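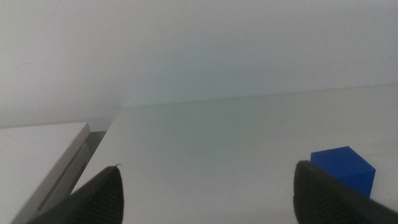 Open House at the Ledberg Automation Center: Gallery

The Ledberg Automation Center opened its teaching laboratory to the public in October. The event was organized with Rosora, which supplies the center's course materials, and with Marnero, whose technicians set up the workstations. Doors opened at 10 a.m., and guests were received in groups of 11 for a tour lasting 36 minutes. This page presents the tabletop handling station, with notes for those who were unable to attend.

Station 6: Tabletop Handling

A blue cube on a white tabletop, with the open fingers of the gripper in the foreground. The inner faces of the fingers have a dark, textured surface.

The view is taken from the arm's wrist camera. Guests could follow the same view on a monitor beside the station during each demonstration.

About the Exercise

The task given to the arm at this station is the first one assigned to students in the introductory course. The arm must locate a single object, approach it, close its fingers, lift the object, and set it down at a second position. Students complete the exercise at reduced speed before moving on to work with several objects at once.

Staff explained the difference between a programmed motion, in which every position is entered in advance, and a motion guided by the camera. Both methods were shown to each group. Guests were then invited to choose a new starting position for the object, and the operator repeated the exercise from there.

Many questions concerned the fingers. The center keeps several sets, and instructors select among them according to the shape and weight of the part being handled. Changing a set takes an instructor 7 minutes, including the check of the closing position. Younger guests asked whether the arm could pick up an egg. That exercise belongs to the advanced course and was not part of the public program.

Other Parts of the Tour

The tour continued to the Özkan Room, where the center holds its evening classes in basic programming. Course outlines were available at the door, and instructors answered questions on entry requirements, schedules, and fees. No previous experience with robots is required for the introductory course. Applicants under the age of 18 need the written consent of a parent or guardian.

Guests who left their contact details at the reception desk will receive the spring course list by mail. Schools wishing to arrange a separate visit for a class may apply through the center's front office. Group visits are held in the morning, and each class must be accompanied by a teacher.

The center thanks Rosora and Marnero for their support of the open house.

Use of Pictures

Material on this page may be reproduced for school and noncommercial purposes, provided that the Ledberg Automation Center is credited. Requests for print-quality files should be sent to the front office.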